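Data card for the **Dandow leaflet corpus**, revised April. Read the caveats before you quote anything from it, and read them again if you plan to draw a graph.

## What is in it

- 296 transcribed leaflets and pamphlets from nationalist and far-right street groups
- 104 further items listed by title only (400 entries in all)
- one plain-text file per leaflet, plus `index.csv`

Transcription was by Bořivoj Michalík. Coding was by Vojtěch Bednárik, working alone, so there is no agreement score and you should distrust any paper that implies one.

## Where it came from

Nearly everything was bought as one lot from the Kratochvíl estate. One man picked up what he liked or what annoyed him. I don't accept that this amounts to a sample of anything, and the claim in the old README that it is "broadly representative" has been deleted.
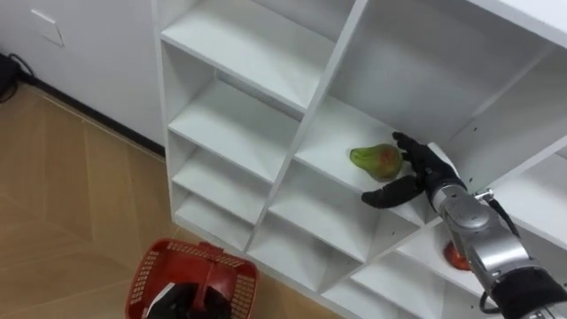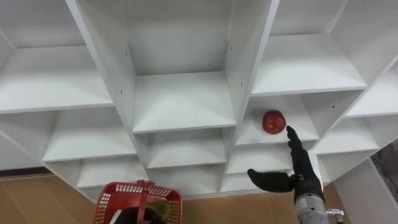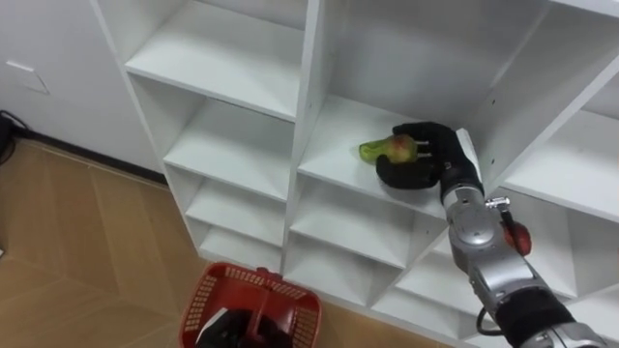 The `theme` column is the weakest part of the release. It has 15 values, and each leaflet gets exactly one, even when the text rants about migration, banks and the church in a single paragraph. White cubbies like those in the pictures are fine for putting an apple on a shelf, but a pamphlet doesn't sit in one square, and a theme count made from this column mostly tells you what Bednárik noticed first. Use the full text if you can.

## Known problems

| Field | Problem |
|---|---|
| `year` | often guessed from the typeface |
| `group` | taken from the imprint, which may be false |
| `print_run` | the groups' own boast; one claims 900 copies with no evidence |
| `links_abroad` | marks a mention of a foreign party, no more |

That last field has already been misused. The Badis report treated every mention as proof of an alliance. Praising a party in another country costs a leaflet writer nothing.

## Use

Fine for close reading and teaching. Poor for trends. The Ernaleo merge script still drops accents from group names, so check `index.csv` by hand after running it.

Corrections go in `ERRATA.md`, with the leaflet number and the line.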